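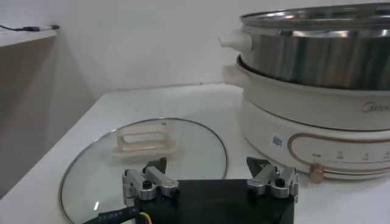 Energy Use and Heat Loss in Small-Batch Steaming of Root Vegetables

Project report, Food Process Fundamentals
Heloísa Caldeira and Aisling Madigan

1. Background

Steaming is one of the oldest cooking methods still in daily use and one of the least efficient when done at household scale. Steam is generated in a base vessel, rises through a perforated floor, condenses on the food and gives up its latent heat. Any steam that does not condense on the food either condenses on the walls and lid or leaves the vessel. The heat carried away by this second portion is lost to the room.

Most recipes give a time and a heat setting but no quantity of water and no guidance on how full the steamer should be. Our project looked at whether batch size changes the energy needed per gram of cooked vegetable, and by how much. We also wanted to know how much of the loss is due to escaping steam and how much is due to the walls of the vessel.

The work was limited to three vegetables: potato, carrot and parsnip. Leaf vegetables were left out. They cook too quickly for our thermometer to follow.

2. Theory

The heat needed to warm the food is the product of its mass, its specific heat and the temperature rise. For potato we used a specific heat of 3.4 kJ/kg·K, and for carrot and parsnip 3.8 kJ/kg·K. The starting temperature was taken as the measured core temperature of one piece per batch.

The heat supplied was read from a plug-in energy meter. We define cooking efficiency as heat gained by the food divided by electrical energy supplied. This definition does not count the heat used to soften the tissue, but that quantity is small compared with the warming term and was ignored.

Water loss was found by weighing the base vessel before and after each run. The mass lost, multiplied by the latent heat of vaporization (2,257 kJ/kg), gives an upper limit for the heat carried upward as steam. Part of that heat is useful. The part that goes to the food cannot be separated by weighing the base alone, so the food was weighed too and the drained condensate was collected where possible.

3. Method

Potatoes were of the variety Keane, bought as a single sack. Carrots were Belia. Parsnips were unlabeled and came from the campus market on a Friday, the only day it runs. All vegetables were peeled and cut into cubes with a side of 20 mm using a wire cutter. Pieces with rounded faces were discarded.

The base vessel was filled with tap water at the start of each run and allowed to reach a steady boil before the loaded steamer was put in place. Cooking ended when the core of a test cube reached 96 °C. The test cube always sat in the middle of the layer. A thin thermocouple entered through the lid vent, and the gap around it was packed with baking foil.

Three batch sizes were used: 91 g, 296 g and 451 g. The smallest covers less than half of the perforated floor. The medium batch forms one full layer. The largest forms a layer and part of a second. These masses were set by the number of whole cubes that fitted each arrangement in the first potato trial, and were then kept the same for the other vegetables by trimming one cube.

Each combination was run three times. Between runs the vessel was emptied, dried and left open until it returned to room temperature. The lab was not air conditioned in July, and room temperature drifted upward during the afternoon. Runs were therefore done in random order.

4. Results

4.1 Cooking time

Batch size had little effect on time to reach 96 °C for the small and medium batches. In both cases every cube had free access to steam, and the time was controlled by conduction from the surface to the core. The large batch took longer in all three vegetables. Cubes in the second layer rested on those below and had fewer open faces. The upper cubes were also the last to soften when checked with a fork.

Parsnip was the least consistent. Cubes from the woody center of the root heated at a similar rate to the outer ones but stayed firm — a reminder that core temperature is only an indirect measure of doneness.

4.2 Efficiency

Efficiency rose with batch size for every vegetable. The electrical input was nearly constant across the small and medium batches, while the heat gained by the food increased almost in proportion to mass. For the large batch the longer cooking time canceled part of the gain, but it still had the best efficiency of the three.

Boiling the base water to a steady state before loading accounted for a large share of the total energy in every run. If this warm-up stage is excluded, the ranking of the batches stays the same.

4.3 Steam loss

Water loss followed cooking time closely. Around 99 g of water left the base in a typical small potato run, far more than was needed to heat the food. Most of it escaped through the lid vent. Lowering the power after boiling reduced the loss without any measurable change in cooking time, as long as a light plume was still visible at the vent.

We tried wrapping the outside of the upper section in a dry towel for two extra runs. Water loss fell slightly. Two runs are too few to report a figure.

5. Sources of error

The thermocouple was read by eye against a wall clock, and the end of each run may be off by several seconds. The energy meter has a resolution of 0.01 kWh, a coarse step for the shorter runs. Cube size varied in spite of the cutter, mainly in the carrots, where the taper of the root left few full cubes.

The original plan included a set of runs with the Brustar temperature logger, but its clock reset each time the battery cover was opened and the data could not be matched to the meter readings. Those runs were dropped.

6. Discussion

For a single portion, the energy cost is set mostly by the appliance and the water, with the food making only a minor contribution. A cook who steams one small portion at a time pays nearly the same amount as one who fills the floor of the steamer. A single full layer seems to be the best choice where even cooking matters. Stacking beyond this saves energy per gram but gives uneven texture.

The more practical finding concerns power setting. A rolling boil produces steam faster than the food can condense it, and the excess goes into the room. The same holds for the quantity of water: filling the base deeper than the run requires adds to the warm-up energy and has no benefit.

7. Further work

The Goraritz textbook gives a heat transfer model for single cubes in still steam, which could be extended to stacked layers with a correction for contact area. We would also repeat the towel runs with a fitted cover of known thickness, and weigh the condensate on the lid separately from that on the walls. A meter with finer resolution should be borrowed before any of this is attempted.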